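# Please sell me the trousers unfinished

When I came to this country I bought my first suit for an interview, in a shop called Vollby, and the trousers were too long. The salesman told me it was a "full break" and that many men liked it. I did not know the word. I went to the interview with cloth folded over my shoes like a curtain that has been hung too low, and I got the job, so for some years I believed him.

My inside leg is 73 centimetres. This is not a rare measure, and I have met plenty of men who share it. But in the shops the trousers come in short, regular and long, and the short is made for someone a little taller than I am. The hem is already sewn, pressed and finished, and whoever wants another length must pay to have good work cut off and done again.

My opinion is simple. Dress trousers should be sold with the bottom edge raw, and the hemming should be included in the price.

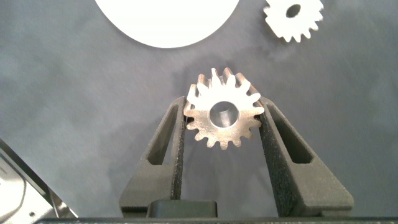 I know this was once normal, because my father-in-law still talks about it. You chose the cloth, you stood on a small box, somebody knelt with pins and chalk, and you came back after the weekend. Some of the better shops still work this way. In the middle and lower part of the market it has almost disappeared, and that is where most of us buy.

The usual argument against it is time. People want to carry the bag home, it is said. I accept that some do. But a plain hem is quick work for a person who does it daily. I asked at Gebretsadik, the alterations place near my station, and Hagos Negussie let me stand beside the counter while he did a pair of mine. From the first pin to the last press it took him 11 minutes, and he answered the telephone once in the middle. He charged me 16 dollars. I have waited longer than this in a shoe shop for the other shoe.

The second argument is returns. A trouser that has been cut for one leg cannot go back on the rack for another. It is true, and the shop would lose something. However, I suspect that a lot of trousers are returned exactly because the length is wrong, or they are never returned and hang in the wardrobe with the ticket still on. I have two such pairs myself. 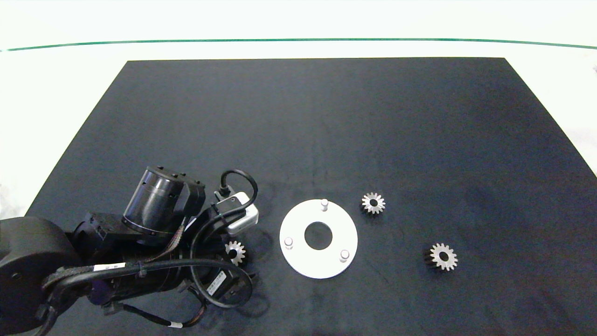
Ayanda Sithole wrote to me after I complained about this in an earlier column, and disagreed with nearly everything. The hem is the easiest part of a trouser, the letter said, and if I cannot manage a needle and an evening then I should not blame the shop. The waist and the seat are what really ruin a cheap pair, and those are much harder to put right. "You are asking them to fix the one thing you could fix yourself."

I have thought about this letter for a while. It is a fair point, and I did try. In July I sat with a pair of grey wool trousers and a video, and I made a blind hem that was not blind. From across the room you could see a line of small dimples, and the left leg was shorter than the right. I wore them anyway, mostly while sitting. 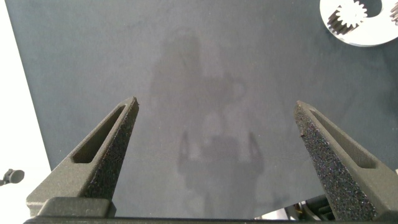

Still, I do not think that my poor sewing settles the matter. Most people will never learn it, and they should also be able to look decent at a funeral. And where the waist is concerned, I would say yes, let us have that too. Older trousers had a generous seam at the back, so they could be let out after a few good Christmases. Now I turn a pair inside out and find hardly enough cloth to hold the stitches. When I see a wide seam allowance I feel that the maker expects me to keep the thing.

There is also the matter of shoes. The right length depends on what you wear under it, and on whether you like the cloth to touch the shoe at all. I prefer a slight touch in front and no more. My brother-in-law wants to show his socks. A finished hem takes this decision away from both of us, and it was taken by somebody who has seen neither our legs nor our socks.

A small shop could begin with one line only, say the navy and the charcoal, and offer the hem within two days. I would pay a few dollars extra and not complain. I would even come back for the jacket.

Until then I will continue to take my trousers to Hagos. The grey pair is with him now, and he has promised to make both legs the same.
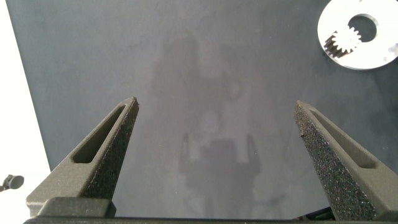 *Gripper fingers over a dark grey tabletop.*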